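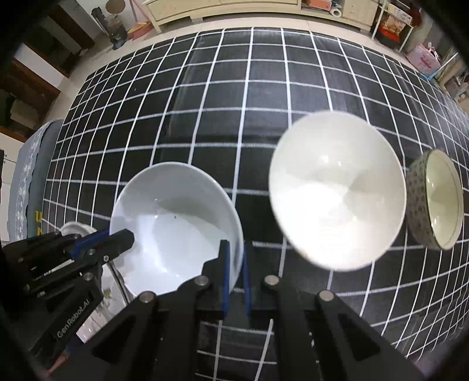 Does a student team need a real robot arm to get into the table-clearing class at Follville this March?

The rules only ask for a gripper and the recordings you made with it, so a hand-held one is fine for the first round. You need an arm if you make it to the second round.

bowlpatrol
OK so that's from the rule sheet, copied word for word, and I still have questions! Our club at Tetdale signed up for the bowls task and we're at the part where you do the same pick over and over. I did a hundred yesterday and my wrist is toast. The sheet says 2,000 picks for entry. Is that per person or per team? We have 4 people, and one of them is my little brother, who gets bored after ten minutes.

ottmar_w
Per team. We asked last year. And mix up your bowls, please. We did all of ours with one kind of white bowl and then the second round had patterned ones and our thing just sat there thinking.

bowlpatrol
Oh good, we've got plain white and a speckled one with a gold rim. We're doing it on a black cloth with a white grid on it. Is that a problem? Somebody in the club said the lines would mess things up.

ThedaE
I'd lose the grid. We had a checkered cloth at first and our model got weirdly attached to it, like it would only go for a bowl if the squares were there. Swapped to a bare table and had to start over. I'm still a bit sore about it.

ottmar_w
Disagree with Theda. Keep the grid, just don't ONLY use the grid. Do half on it and half on something else. The judges in Follville bring their own cloth and you don't know what it'll be.

ThedaE
Half of 2,000 is a lot of picks to bet on a tablecloth, Ottmar.

ottmar_w
It's a lot of picks either way!

danjuma.t
Coach here (Fultmont, middle school group). A question back to bowlpatrol: how are you grabbing them? One finger inside the rim and one outside, or squeezing from both outsides?

bowlpatrol
One in, one out. Rim between the two fingers. Squeezing the whole bowl doesn't work for us with the big one, it's just too wide.

danjuma.t
Good, stay with that. My kids switched grips halfway through because somebody thought the other way looked cooler, and the results were mush. Pick one for each size and write it on the wall. Also go slow on the last inch. Everybody rushes the last inch.

wunderlich_fan
Unpopular opinion but I think hand recording is kind of a cheat for a robotics contest?? We built our arm from scratch, took us since last March, and then a team that has never wired a motor gets into the same first round.

ThedaE
They still have to get an arm for round two, so I don't see the harm. My dad Bastian helped run the sign-up table and he said the small clubs never came at all before they changed it.

wunderlich_fan
Fine, but then give the builders some points for building. That's all I'm asking.

danjuma.t
That I'd sign. Write to Lieselotte Wegener, she does the rules, and she does read her mail.

bowlpatrol
Can I drag this back to my wrist lol. How many do you all do in one go?

ottmar_w
Fifty and then swap people. Put something under your elbow. And do more than the minimum if you can, we turned in 3,000 and threw out a whole bunch where the bowl slipped.

ThedaE
Don't throw out the slips! Put them in their own folder. We used ours later to teach it what a bad grab looks like.

bowlpatrol
Ugh, I deleted mine last night. OK. Starting a slip folder today, and I'm going to try the kitchen table with no cloth after dinner. Will report back.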